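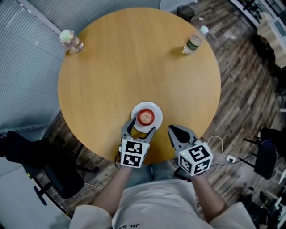
The Clungate Lap Desk for Students Who Won't Sit Still

I make one thing, and this is it. The Clungate is a lap desk for kids (and grown-ups, I have plenty of those customers too) who do their schoolwork on the floor, on the bus, under the stairs, up a tree if you let them. I taught fourth and fifth grade for 7 years before I started building these, and the last three of those were at Espinoza, a little school where the classroom was wherever we happened to be that morning. Sometimes that was a creek bank. Sometimes it was the back of a parked hay wagon. We had no desks at all, and I loved it, but oh my goodness, the handwriting!

So I started gluing things together in the garage. The first version was a cutting board with a beanbag stapled to it. The second one leaked. I'll skip the next few.

What you get now is a birch board with rounded corners, a lip along the bottom so pencils stay put, and a cushion underneath that unzips for washing. The board has a shallow groove at the top for a ruler, and a slot on the right side where you can tuck a folded worksheet. Lefties, I make a mirrored one -- just write "left" in the order notes and I'll flip it. Same price.

The cushion filling is buckwheat hulls. People ask me all the time about foam. I tried foam, and it slid right off a kid's knees on any kind of slope. Hulls settle into the shape of your legs and stay there. They do make a small crunchy noise when you shift around, which most kids enjoy and a few parents have written to me about. If you need quiet, ask for the wool filling. It takes me longer and it's a bit flatter, but you won't hear a thing.

Sizes

Small fits most kids up through second grade. Regular is what I'd get for everybody else, including you. The regular weighs a little more than a hardcover dictionary, so if your child is walking a long way to an outdoor class, get the shoulder strap too. It clips to both sides and comes off again without tools.

Covers

Green canvas, gray canvas, or a brown waxed cotton called Flilumska that I buy by the roll. The Flilumska is my favorite by a mile. It shrugs off wet grass and it gets those nice pale creases after a few months of being dragged around. Don't put it in the washing machine, though! Wipe it with a damp cloth and hang it up somewhere airy. The canvas ones can go through a cold wash, zipped closed, and hang dry.

Who's using them

I've sent out 311 so far, and nearly 181 of those went to schools, mostly forest kindergartens and tiny one-room places. The biggest order was from Clenel, the school that holds its lessons on a ferry. Xóchitl Cárdenas runs the upper grades there and she asked me for a rubber strip under the lip so the boards wouldn't skate across the deck in choppy water. I liked it so much that every board has one now.

Xóchitl also talked me into the name patch. It's a plain cotton square sewn to the cushion, and you can write on it with a laundry marker.

Ordering

Everything is made to order and I work alone, so please give me a few weeks. April and August are my slow-to-answer months because of school orders. If you want a class set, email me first and tell me how many kids, what ages, and where they'll be sitting -- gravel, grass, boat, whatever you've got. I can usually do something on the price for a set.

If a seam goes or the zipper quits, send the cushion back and I'll fix it. You pay the postage to me and I'll pay it back to you. Boards that get chewed by dogs are on you, but I do sell replacement boards without the cushion, and they screw straight on with the four screws you already have.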